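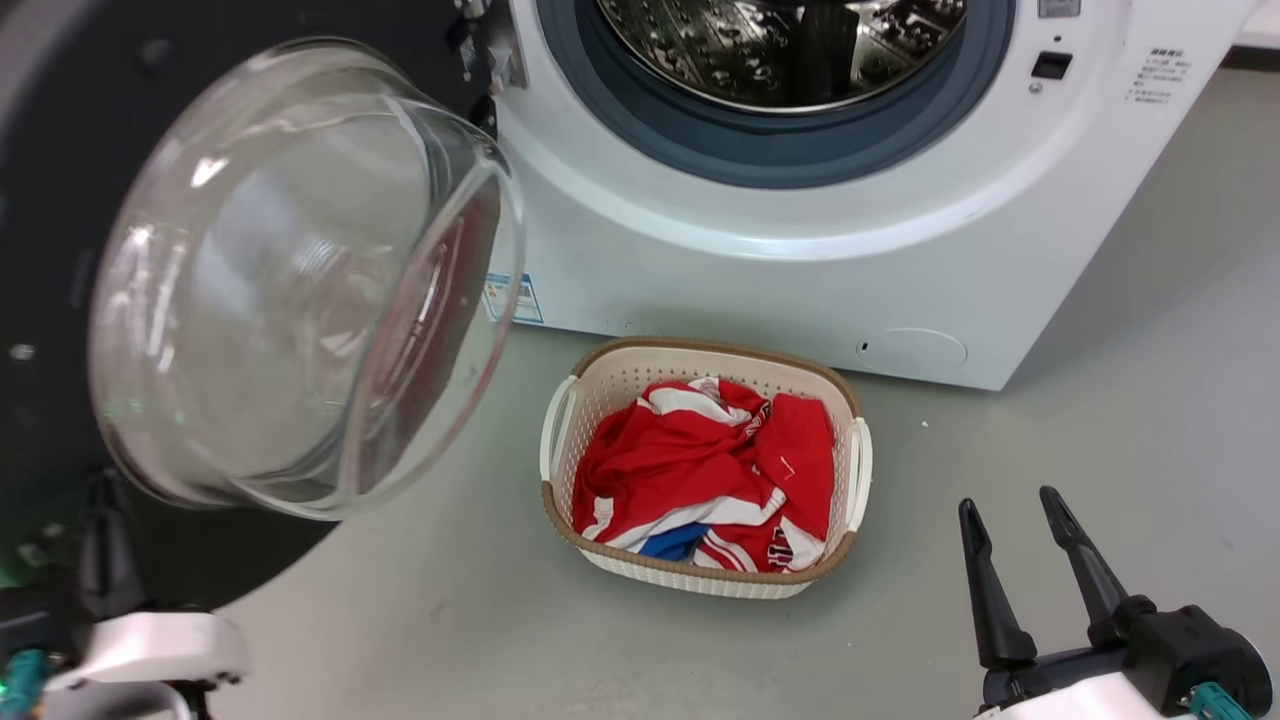
October, Monday
Equipment planning, laundry task
Entered by: Sarla Pathak

Purpose of entry: to record the state of the purchase list before the budget request is submitted, and to note the items still open.

Grippers. The present fingers are narrow and tapered. They are adequate for garments lying on top of a pile in the basket. For fabric pressed against the back of the drum, a longer finger with a softer tip is wanted. Skendetis has quoted 4 pairs with a delivery time of 13 weeks. Gidetitz can deliver in 15 days but supplies the fingers without mounting plates, and these would have to be made in the workshop. Recommendation: order from Gidetitz and reserve workshop time now.

Washing machine. No second machine is requested this year. The front-loading type should stay the reference, as the door swing sets how close the arms may stand. With the door fully open, the left arm has to work near the door ring. Clearance is to be measured again before any change to the base.

Baskets and garments. Request 20 garments of mixed weight. Red and white jersey-type pieces are well represented already; plain dark cotton and towels are not. Two more baskets with handles at the short ends, same pattern as the present one, so that the grasp settings need not be redone.

Spare parts. Bodin has changed its part numbers for the arm cables. The old numbers in our order template are no longer valid and must be corrected before the form goes out. One spare set per arm.

Service contract. Tukon offers a yearly contract covering both arms. The text does not state whether gripper motors are included. A written answer has been requested. The line stays in the budget as provisional until it is received.

Open items:
Mounting plate drawing, to be checked against the Gidetitz data sheet.
Door clearance, left side.
Tukon reply.
Storage space for the added garments. Shelf B is full.

S.P.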